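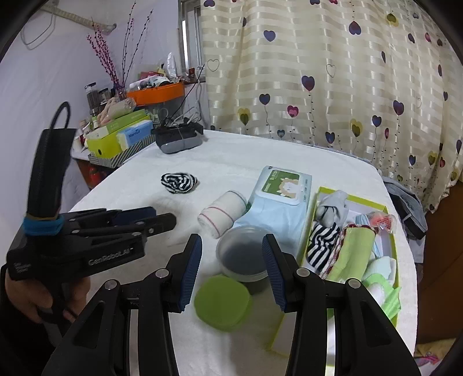 Keeping Socks in Pairs, and Other Small Laundry Tips

by Oi-ling Liu
July 26, 2022

When we moved to the apartment on Rosenthal, I had one bag full of single socks. My friend Elin Dafis looked in the bag and told me to start again from the washing and not from the drawer. She was right. Most socks are lost before they are dry.

Before the wash

Turn every sock the right side out. It takes one minute and the heel gets cleaner. Small socks go in a mesh bag with a zipper. Do not fill the bag more than half, or the water cannot move through it. I wash ours at 40 degrees. For wool I go down to 29, because our old Berna machine lets you choose the number freely, and I use a soap made for wool.

After the wash, put your hand inside the drum and feel along the rubber ring of the door. I have found socks there, and also coins and one hair clip.

Drying

Hang socks by the toe. If you hang them by the cuff, the peg pulls the elastic and after some months the sock falls down inside the shoe. Hang the two socks of a pair next to each other, then the matching is already done when you take them in. A radiator is too hot for elastic. I made this mistake for years.

Matching and folding

I do the matching on the bed, with everything spread out before I fold anything. Patterned socks are first because they are easy, then plain colors, and black ones last, near the window. Black and dark blue look the same under a lamp. 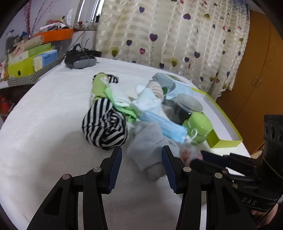 Stripes, green and pale gray, still waiting for their partners.

Many people roll the pair and turn one cuff over the other like a ball. It holds well, but it stretches the upper cuff. For thick winter socks I lay one on the other and fold in three parts. Thin socks can be rolled, they do not suffer much.

Singles go in a shoe box on top of the closet. I look in it every July, and what is still alone becomes a cloth for dusting. An old cotton sock over the hand is very good for window blinds and for the legs of chairs.

Lint on a white blanket

A fluffy blanket collects every dark thread - shake it outside first, then brush it in one direction with a dry rubber glove. Wash it alone, with little soap and no softener, as softener makes the hairs stick together. Dry it flat if you have space, and brush it again when it is almost dry.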